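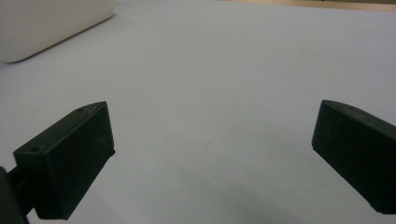 第二位审稿人在首轮意见中写道,手持夹爪示教与遥操作示教的差别不应只用采集速度来说明,因为速度快的数据未必是机械臂能够复现的数据,作者需要交代两种方式各自丢失了什么信息。本节按这一意见重写,先给出两种采集方式的设置,再分别讨论可达性、时延与空夹片段的处理。

图3 手持夹爪腕部视角的一帧。两指张开,指间无物体,背景为浅色平面。

4.2 示教数据的采集

手持示教使用Okisthorpe夹爪。操作者直接握持夹爪完成任务,腕部相机随夹爪运动,末端位姿由视觉惯性里程计估计,指间开度由指根处的标记换算得到。遥操作示教使用Undside主从系统,操作者在主端移动手柄,从端机械臂以相同的末端坐标系跟随。两种方式的从端手指几何相同,相机相对于手指的安装位姿在标定后也保持一致,因此策略网络的图像输入无需做视角变换。

任务共四类:抓取并放置、推移对齐、开合盒盖、双物体叠放。每类任务的初始布局由同一份随机种子表生成,操作者在开始前按布局表摆放物体。布局表以桌面左下角为原点,物体朝向以30度为步长离散化。叠放任务另外限制两个物体的中心距,避免初始状态下手指无法单独进入其中一侧。

全部数据记为Duangkaew数据集,筛选前含示教片段3606条。剔除里程计丢失、开度标记被遮挡以及任务未完成的片段之后,用于训练的片段按任务类别做均衡采样。另有284条片段留作验证,不参与任何参数选择以外的步骤。验证集中的布局与训练集不重复,操作者则允许重复。

4.3 运动学可达性

手持示教不受机械臂关节限位约束,操作者的手腕可以轻易到达从端无法到达的姿态。我们对每条手持片段做离线逆运动学求解,基座位置固定,允许末端位置误差不超过2毫米、姿态误差不超过1度。若片段中有连续五帧以上无解,则整条片段判为不可达。对于零星无解的帧,用前后有解帧的关节角做三次样条插值,插值后重新检查速度与加速度上限。

不可达片段集中在开合盒盖任务中,其中152条因腕部滚转角超限被剔除。滚转角超限大多出现在盖子将要完全打开的阶段,操作者倾向于翻转手腕,用一侧手指的外缘托住盒盖。这种动作在遥操作数据中几乎没有,原因在于主端手柄接近限位时有力反馈提示,操作者会提前改用平移动作。两种数据混合训练时,策略在该阶段的动作分布呈双峰。采用均方误差损失时,输出落在两峰之间,盒盖容易卡在半开位置;改用扩散式动作头后,这一现象明显减轻。

需要指出,可达性筛选改变了数据的任务难度分布。被剔除的片段多来自物体靠近工作空间边缘的布局,若不做补采,策略在边缘区域的覆盖会偏低。我们的做法是将被剔除布局重新编号,由遥操作补采,补采片段与手持片段在训练时使用相同权重。

4.4 时延与动作对齐

手持夹爪的图像与位姿来自同一时钟,对齐误差主要由曝光时间决定。遥操作链路则包含主端采样、网络传输与从端伺服三段时延,图像记录的是从端已经执行的状态,而主端指令超前于该状态。直接以主端指令作为动作标签,策略会学到一个与时延相当的提前量;以从端实测位姿作为标签,则会丢失接触时操作者有意施加的过冲量,而后者恰好携带夹持力的信息。

本文在自由运动阶段使用从端实测位姿,在接触阶段使用主端指令,接触由指间电机电流判定。两段标签在切换点附近用10帧的线性权重过渡。对于手持片段,手指开度没有指令值,只有实测值,因此在闭合后统一加一个固定的开度偏置,使从端控制器产生稳定的夹持力。偏置量按物体类别设定,软质物体取较小值。

4.5 空夹片段

两种采集方式都会产生手指张开且指间没有物体的帧,如图3。此类帧纹理稀少:视野中部只有平滑的浅色表面和一片柔和的阴影,可供里程计使用的特征主要落在画面上缘附近。在没有惯性量测的情况下,位姿估计容易在这些帧上漂移。手指自身在图像中占据固定区域,若不加处理,特征跟踪会把手指表面的细小划痕与斑点当作静止环境点,使估计的平移量偏小。我们用一张由手指几何投影得到的掩膜屏蔽该区域,掩膜随开度变化,边界向外扩展8个像素。

训练阶段是否保留空夹帧,对结果有影响。全部删除时,策略缺少接近物体之前的行为,部署后常在初始位置停顿;全部保留时,静止帧比例过高,停顿同样出现。最终方案是按末端速度做下采样:速度低于阈值的连续空夹帧只保留首尾各一段,中间部分按固定间隔抽取,手指开始闭合之前一秒内的帧全部保留。该规则对手持与遥操作数据同样适用,阈值则分别设定,遥操作数据的末端速度整体较低,沿用手持阈值会误删有效的慢速接近动作。

部署测试在Trullbridge工作站上进行,控制频率与遥操作采集时一致。推理时不使用掩膜后的图像,掩膜仅用于里程计,策略网络仍接收包含手指的完整图像,手指与物体的相对位置由此保留在输入中。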